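FLISTHORPE PUBLIC LIBRARY
Board of Trustees — Regular Meeting
January 19, 2024

Mr. Ahmadpour presided and called the meeting to order. The minutes of the November meeting were approved as distributed.

Parking. Mr. Kaplan reported that the Podton Street lot is full on most afternoons. The Board agreed to ask the Town for two additional accessible spaces near the side entrance. Mr. Kaplan will draft the letter.

Overdue fines. Discussion resumed on ending fines for children's materials. Roughly 50 families now have blocked cards. Mr. Ahmadpour moved that such fines be waived and the cards restored; seconded and carried, with one abstention. Replacement charges for lost items remain in force.
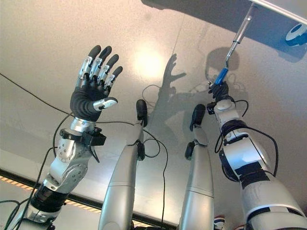
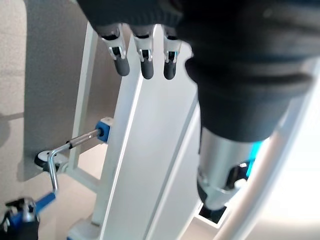 Roof. The Shahbazi estimate for the north gutter was received. Members asked that the price of copper flashing be listed separately — the present figure combines labor and materials. Tabled until a revised estimate is in hand.

Catalog software. The Gameo contract expires this spring. The Director was asked to obtain terms for a renewal of two years and of five years.

Public comment. A resident requested later closing hours during exam periods. Referred to the Director.

There being no further business, the meeting was adjourned.

Respectfully submitted,
Alper Kaplan, Secretary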